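Foro › Automatización de servicios › Compras y presupuestos

Presupuesto para celda de carga de lavandería con dos brazos

**rmontalvo_ing** – 7 December 2020

Preparo la partida de equipos para el año que viene. Alcance: trasvase de ropa entre cubo y máquina de carga frontal, dos brazos, cámara en cada muñeca. Tengo oferta de Basach (conjunto completo) y de Ristex (brazos sueltos, integración aparte).
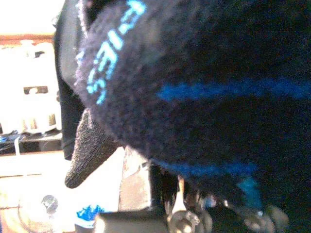
La diferencia entre ambas es del 10 % antes de integración. Me preocupan más los consumibles: dedos, almohadillas y cables. Ristex no los desglosa.

**calvo_t**

Pide el desglose por escrito. En agosto cerramos una compra parecida y los recambios se llevaron 400 euros por brazo que no estaban en la oferta. El plazo de entrega de dedos era de 7 semanas.

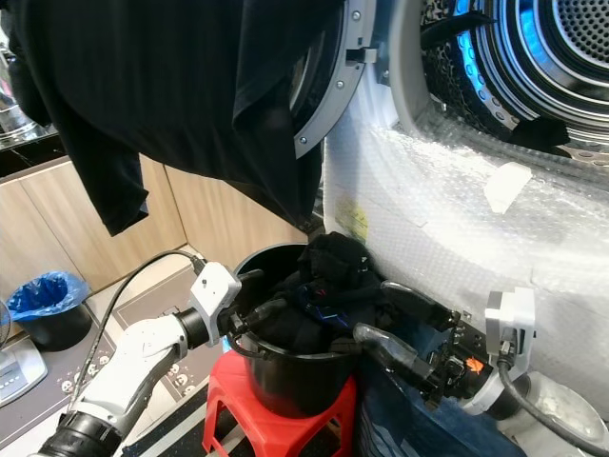
¿Conviene presupuestar un segundo juego de pinzas desde el principio?
Conviene si el plazo de reposición supera las dos semanas. Por debajo de eso basta con almohadillas de repuesto.

**lavanda70**

No comparto lo de Basach como opción por defecto. El conjunto cerrado obliga a pasar por su servicio técnico para cualquier recalibrado. Antes de firmar, pruebas con prenda oscura sobre prenda oscura, que es donde la segmentación falla.

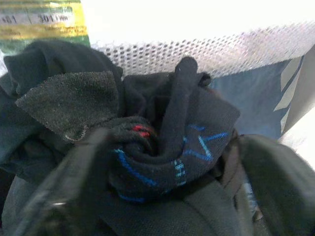 Calcetín negro con dibujo azul entre ropa oscura.

**rmontalvo_ing**

De acuerdo con la prueba, no con lo otro. Sin integrador propio, las horas de puesta en marcha de Ristex se comen el ahorro. Reservo el 70 % de la partida para equipo y el resto para integración y recambios – el mantenimiento va en otra cuenta.

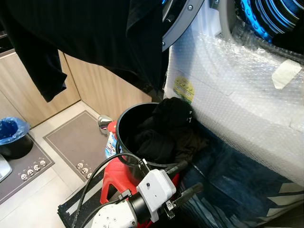

Usa Chaiyaporn: ese reparto me parece corto en integración. Con Luangrath nos fuimos a la mitad del total, y la celda era más sencilla. Yo pediría también oferta a Natham, aunque sea para negociar.

**calvo_t**

La mitad es exagerado si el puesto es fijo. Si hay que moverlo entre máquinas, entonces sí.

14 comentarios · 3 veces compartido
Categoría: Robótica / Planificación de compras

Temas relacionados
Amortización de pinzas eléctricas
Alquiler o compra de brazos ligeros
Cámaras de muñeca: cables y recambios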